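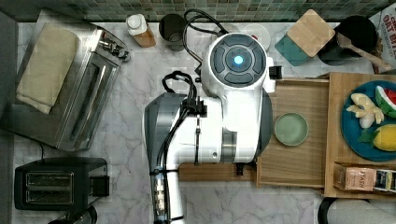
Section 4. Countertop Chores: Set-up and Operation

Applies to: Hirside kitchen unit, single arm or dual arm, software release 2
Revised Mon 11 February

4.1 What the unit can and cannot do

The Hirside is sold as a research and pilot platform. It handles a short list of counter chores under supervision. It is not a replacement for a person in the kitchen, and the task list below should be read as a limit.

Supported: moving plates and small dishes, sorting boxed dry goods into a crate or tray, folding one flat towel, placing a spoon in a pot or canister.

Supported with an operator at the stop switch: loading bread into a cold toaster, opening and closing a toaster oven door with the power off.

Not supported: knives, glassware, hot liquids, raw meat, any appliance that is heating, and squeeze bottles with the cap open. The grip controller cannot judge how full a soft bottle is and will empty it onto the counter.

Pilot kitchens at Dilley and Zapata were run on the supported list only. Plate moves were dependable in both. Towel folding was not, and most of the failed folds were on towels with a fringe or a thick hem.

4.2 Preparing the counter

1. Unplug all heating appliances. Allow them to cool fully before the arm is powered.
2. Push loose items back against the wall. Leave 40 cm of clear depth in front of each item the unit will pick up.
3. Set trays and crates flat on the counter with the open side up. Raised rims are acceptable. Lids are not.
4. Take towels and paper off the top of any appliance. The unit will treat a towel left on a toaster oven as part of the oven.
5. Turn printed boxes so that the largest label faces the head.
6. Wipe up standing water and crumbs.

Note: Polished stone with strong veining can produce false edges in the depth map. If the unit stops above a bare part of the counter, lower the sensitivity one step under Surface > Edges and repeat the scan.

Note: Toy food may be used for training runs and is recommended for the first week. Real fruit bruises at the default grip setting. Change the setting to Soft before using it.

4.3 Routing the cables

1. Bring the arm to the Park position.
2. Run the cables over the shoulder and along the arm. Fasten them with the clips supplied.
3. Leave a loop of slack at the shoulder. A tight cable will pull the clips off on a full reach.
4. Keep appliance cords away from the path of the arm. The unit does not detect thin cords reliably, black ones on a dark surface least of all.

CAUTION: Do not route cables behind a toaster or across its slots.

4.4 First run

1. Switch on the unit and wait for the steady light on the face plate.
2. Choose Scan Counter. Keep hands out of the work area.
3. Check the item list on the tablet. Correct any wrong names by hand — tea boxes are often listed as "block."
4. Choose Tuna. This is the built-in practice routine and moves a single plate from crate to tray and back.
5. Set the speed to 2 for the first run.
6. Start the routine and stay within reach of the stop switch until the arm returns to Park.

The maximum load at full reach is 200 g, plate included. A ceramic plate will usually exceed this. Use plastic.

4.5 If a chore fails

Arm stops over the item and does not close: repeat the scan. The item has probably shifted since the last one.

Item is dropped at the rim of the tray: raise Place Height one step.

Spoon is not found: lean it so that the handle clears the rim of the pot. The unit cannot pick up a spoon lying inside.

Unit asks for help more than once on the same item: take the item off the list and move it yourself. Repeated attempts do not improve the result in this release.

Failed runs are saved automatically. To send them to support, see Section 7, Logs. The chore list will next be reviewed in October.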